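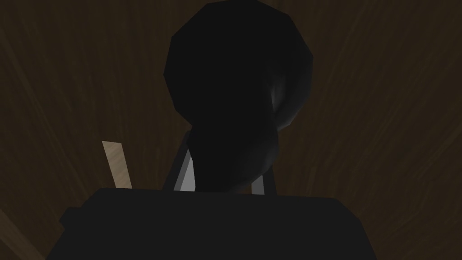
## Detby two-arm build, check before first powered hallway run

Shared shop at Cerkier, bay by the back wall. Oct 21, 2022.

Marks: OK, FIX (do before power), WATCH (can run, look again after), N/A. Comments go under the item. If you change a mark, leave the old comment in.

### 1. Base and body

- [x] Base bolts tight, paint marks line up. **OK**
- [x] Torso cover seated all the way around. **OK**
- [x] Nothing stored on top of the body or tucked behind it. **OK**
- [ ] Base brake holds on the ramp. **WATCH**
 - Held with the arms tucked. Crept a little with both arms out front. Keep off the ramp with the arms out until the brake pads are changed.

### 2. Power

- [x] Main fuse is the right size and the spare is taped inside the lid. **OK**
- [x] Battery strap tight, no swelling, no smell. **OK**
- [x] Emergency stop cuts both arms and the base. **OK**
 - Tested three times on the stand. The arms sag when power drops, so hands stay out from under them.
- [ ] Wireless stop works from the far end of the hall. **FIX**
 - Dropped out at 37 feet. Antenna was folded against the bracket. Straighten it, test again with the shop door shut and with it open.
- [ ] Charge cable free of cuts. **FIX**
 - Nick in the jacket near the plug. Throw the cable away. Do not tape it.

### 3. Arms and grippers

- [x] Left arm, full slow sweep, no rubbing. **OK**
- [ ] Right arm, full slow sweep, no rubbing. **WATCH**
 - Cable loop touches the housing when the elbow is nearly straight. No wear yet. Added one clip.
- [x] Fingers on both grippers open and close evenly. **OK**
- [x] Grip force limit loaded on both sides. **OK**
 - Limit is 26 newtons for this run. The old setup file has a higher number, so check the value on screen after every restart.
- [ ] Finger screws have thread lock. **FIX**
 - Right side done. Left side is still dry.

### 4. Simulator pass

Do this section before anybody stands in the hall with the real machine. Both views on this sheet are from the simulator.

- [x] Gripper view loads and updates. **OK**
 - The view at the top of the sheet is the close one. Gripper body fills most of the bottom edge, which covers the lower ends of the two gray struts and of the tan stick to their left.
- [ ] Objects near the gripper are clear enough to stop for. **FIX**
 - Too dark. The tall rounded object is close to solid black, with a pale line down its right side and not much else to go on. Raise the light level and save the view again. Do not approve any close-in move from this one.
- [x] Door modeled open, with the wall and jamb solid. **OK**
- [ ] Arm clearance at the door. **FIX**
 - See the view below and the comments after it.
- [ ] Floor clear along the planned path. **WATCH**
 - Dark gray flat thing on the floor by the tiled wall, left of the left gripper. Find out which model file it came from. The planner should treat it as an obstacle until then.

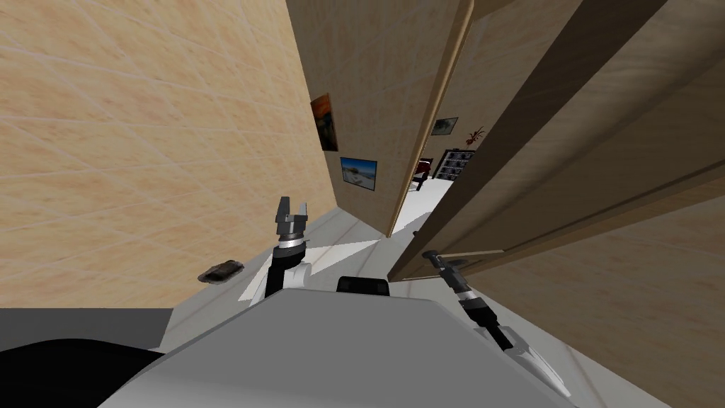 *Hallway view in the simulator: left gripper open, right arm reaching to the bottom edge of the open door.*

Comments on the door item:

- Right gripper is too near the door edge to call this clear. Pull the right arm in before the base moves forward and run it again.
- The left arm can stay up for the repeat, but not while the base is turning.
- The log stopped at line 2,175 with no error message. Check disk space and run it again with logging on. A pass without a full log does not count.

### 5. The real hallway

- [ ] Door held open with a wedge on the floor side. **FIX**
 - Wedge slides on the tile. Need one with a rubber face.
- [x] Width at the tightest point measured and written on the wall tape. **OK**
 - 700 mm at the jamb. Measure again if the door gets rehung.
- [ ] Loose items off the floor, both sides. **FIX**
 - Sweep just before the run, not the night before.
- [x] Barrier tape at both ends. **OK**
- [ ] Neighboring bays told when power goes on. **FIX**

### 6. People

- [ ] One person on the stop button, doing nothing else.
- [ ] One person watching the right side at the door, standing behind the tape.
- [ ] Safety glasses on, sleeves and lanyards secured.
- [ ] Stop word agreed on out loud. We use "hold."

Leave section 6 blank until the day of the run.

### Result

**Not cleared for powered run.** Stand tests with the arms only are allowed once the charge cable is replaced and the left finger screws are done. Hallway run waits on all remaining FIX items, sections 2 through 5.

Recheck due before the next shop session. Start a new sheet and staple this one behind it.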